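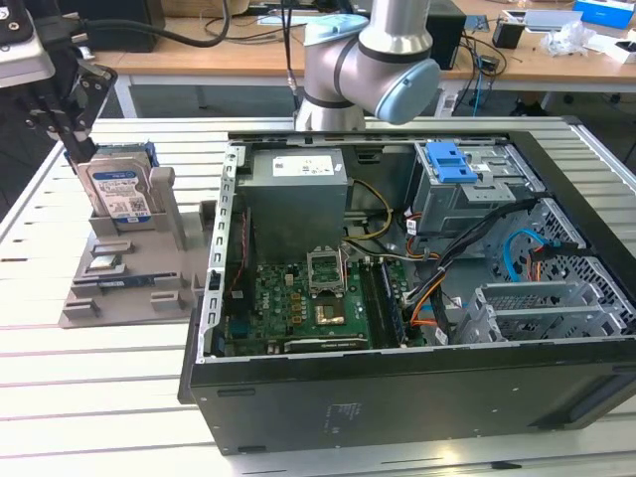 Figure 3. The Mesham bench with the desktop tower open on its side. A hard drive stands upright in the printed fixture at left, with the gripper above it.

4.2 Taking apart and putting back a desktop computer

We have a soft spot for this task, and we should admit as much before reporting on it. Most of us learned to open up a computer at a kitchen table with one screwdriver and a good deal of nerve, and we suspect many readers did too, so it seemed a natural place to ask how far a general-purpose arm has come with the kind of work a patient repair clerk does all day long. The four parts we care about are the hard drive, the memory, the processor and the expansion card. Each has its own way of being difficult. The drive is large and forgiving, the memory wants a firm and even push, and the processor wants almost no push at all.

We ran 160 attempts with the Testa policy, which had been trained on 968 recorded demonstrations from the Clomex set. An attempt was stopped if it went past 338 seconds, a limit we picked after watching our own slower team members do the job by hand and feeling that anything longer would try a customer's patience. The median finished attempt took 203 seconds.

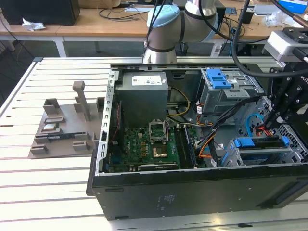
Figure 4. Gripper reaching into the right side of the case. The fixture at left holds a small processor chip and, below it, a memory stick.

Moving the drive went better than we had dared to hope. The blue plastic pieces on the drive bays stand out well against gray metal, and the policy found them from nearly any starting pose. Memory was a more humbling story. The fingers would line up nicely over the slot, press, and stop a little short, leaving one end of the module seated and the other end proud of its clip. A person feels that and leans in again without thinking about it. Testa often moved on quite happily to the next step, and we only learned of the trouble when we checked the seating by hand.

The socket deserves a word as well. With the metal bracket raised and the contacts exposed there is very little room for a clumsy approach, and we kept the speed low over that part of the board throughout.
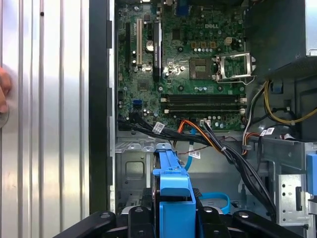 4.3 Cables, and other things that will not hold still

Everything we have said so far concerns rigid parts with a proper home. Cables have no such manners. They come to rest a little differently after every handling, and a route that was clear on one attempt may be blocked on the next. The older Stuten planner treated them as fixed obstacles and simply refused a good many reaches that any of us would have made by nudging the bundle aside with a knuckle.
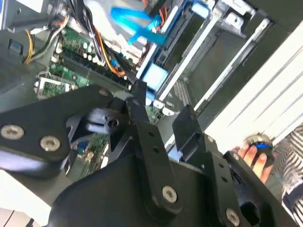 Clearance inside the case turned out to matter more for our failure counts than grasp quality did, and we would encourage others to log the two separately. Our fingers are slim enough, but the plates and linkages behind them are broad, and those are what tend to catch. When the gripper is down among the parts, a bright blue data cable can loop across the case just beyond the fingertips, with the power wires bunched near the board, and a small sideways correction is then enough to snag something. Testa learned to back straight out before correcting, a habit we were pleased to see, though it did so less reliably near the drive cage. For a shop that hopes to hand over this chore entirely, we would say the drive swap is close, the memory needs a better sense of touch, and the cables should stay with people for a while yet.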